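4.2 Laying out the sorting mat

Use the Fimum block set on a level table. Store spare cubes in the lidded box, part no. 2155.

1. Wipe the table top with a dry cloth.
2. Cut one sheet of plain cardboard. Remove staples and tape.
3. Lay the sheet flat, printed side down. Press out any curl at the corners.
4. Put the cubes on the sheet one at a time. Do not tip them out of the box.
5. Leave a finger's width between the cubes and each edge of the sheet.

CAUTION: Do not use waxed or coated board. Cubes slide on it.
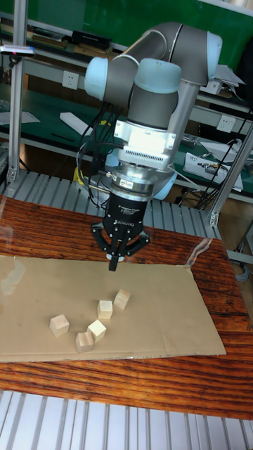 Unfinished cubes pick up oil and dirt from handling. Wash hands before step 4 and keep drinks off the table. A tan sheet gives low contrast with light wood, so use a darker board if the cubes are hard to tell from the mat. Cubes may sit at an angle, and grain may show more on one cube than on another.

NOTE: Replace the sheet when the corners no longer lie flat. See 4.3 for stacking.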